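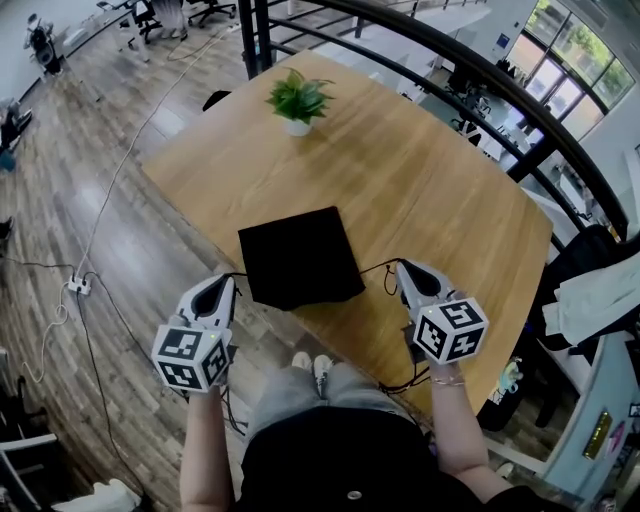 Looking after old paperbacks, wartime memoirs and family papers at home

Most people who read a lot of history end up with a mixed shelf: new hardbacks, cheap paperbacks from the sixties and seventies, a few books printed under wartime paper rules, and often a folder of letters or a service record that came from a grandparent. All of it can be kept in good shape with ordinary household supplies. The tips below were collected from readers and from our own workroom.

Where to put the shelf

Use an inside wall. Outside walls get cold in winter, and moisture settles behind the books. Leave a gap of an inch or so between the back of the books and the wall.

Keep books out of direct sun. Red and orange spines go first, then blues. A north-facing room is fine, or hang a lined curtain and draw it in the afternoon.

Attics and basements are the worst rooms in the house for paper. If you have to use one, put the boxes on a pallet or a low shelf, never on the floor, and look inside them twice a year. February and August are easy to remember.

A relative humidity between 40 and 60 percent is good enough for a home. A cheap dial gauge on the shelf will tell you where you are. Below that range, glue gets brittle. Above it, you will see mold sooner or later.

Dusting

Take the books off one shelf at a time, starting at the top. Hold each one firmly shut and brush the top edge with a soft, dry paintbrush, working from the spine outward so the dust doesn't fall down behind the cover. A two-inch brush kept only for books is best. Wipe the empty shelf with a barely damp cloth and let it dry fully before the books go back.

Don't use furniture polish on the shelf. It comes off on cloth bindings and leaves a mark.

Feather dusters only move the dust to the next shelf down.

Taking a book off the shelf

Push in the books on either side and grip the one you want by the middle of the spine. Pulling at the top of the spine is how most torn headcaps happen. If the shelf is so tight that you can't do this, take one book out and find another home for it.

Big illustrated atlases and campaign histories are better lying flat, no more than three deep. Stood upright, the pages sag and pull away from the binding at the top.

Musty smell

Put the book in a large lidded plastic tub with an open dish of baking soda beside it. Stand the book up with its pages slightly fanned. Close the lid and leave it for a week, then change the baking soda and do it again if needed. Don't sprinkle anything between the pages. It gets into the gutter and you will never get all of it out.

Cat litter (plain clay, unscented) works as well as baking soda and costs less if you have several boxes to do. Beathag Gunn wrote in to say she uses crumpled newspaper for the same job. It does absorb smell, but keep the print away from light-colored covers.

If you see fuzzy growth, gray or green, take the book outdoors before you open it. Wear a mask. Brush it off in the open air once the book is completely dry. A book that is still damp will only smear.

Pencil marks, price stickers and tape

Soft white vinyl erasers are the safest for pencil. Rub in one direction, from the middle of the page toward the edge, with your other hand holding the paper flat. Pink erasers can leave color behind.

For price stickers on a glossy cover, warm the sticker with a hair dryer on low for half a minute and lift one corner with a fingernail. Go slowly. On an uncoated cover, leave the sticker where it is unless it really bothers you, as the top layer of paper will often come away with it.

Never mend a page with ordinary clear tape. It yellows in a few years and the glue soaks through to the next page. Old tape that has already gone brown and dry will sometimes lift off by itself. The stain stays.

Loose pages

A single loose page can be put back with a very thin line of white PVA glue along the inner edge, no wider than a pencil line. Slip a piece of waxed paper on each side, close the book, and leave it under a weight overnight. Two cans of tomatoes on a small cutting board will do.

If more than four or five pages are loose, stop and tie the book shut with flat cotton tape. String cuts into the covers. Annag Gillies, who repairs library bindings, asks people not to use rubber bands either. They melt onto the cover in a warm room.

Anything signed, anything with a dust jacket from the forties, and anything with a soldier's own notes in the margins should go to a bookbinder.

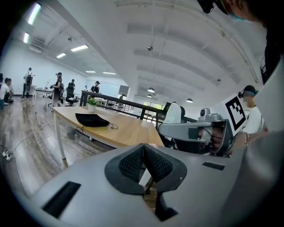
Letters, photographs and service papers

Wash and dry your hands first. Cotton gloves are not needed for paper and make it easier to tear a corner. For photographs, hold them by the edges.

Take out metal paper clips and pins. If a clip has rusted on, slide a strip of thin plastic under it on both sides of the paper before you ease it off.

Unfold letters once and store them flat. Every time a letter is folded and unfolded, the crease gets weaker. Use acid-free folders, one envelope's worth of pages to a folder, and keep the envelope with the letter. The postmark may be the only date you have.

Write on the folder in pencil before you put the papers in it. Pressing on a full folder will dent what's inside.

Newspaper clippings turn brown and stain whatever they touch. Photocopy them and keep the copy with the letters. The clipping itself can go in a separate folder.

Avoid "magnetic" photo albums with sticky pages. If you already have pictures in one, try sliding a length of plain dental floss behind each print with a gentle sawing motion. If it won't move, photograph the page as it is.

Keeping a list

For a small collection, a notebook is fine. Write down the author, title, where you got it, and which shelf it lives on. Ans De Haan has 2,000 books on the last war and still uses index cards in shoeboxes, sorted by country and then by author.

If you lend books, put the borrower's name and the month on a slip of paper and leave the slip in the gap on the shelf.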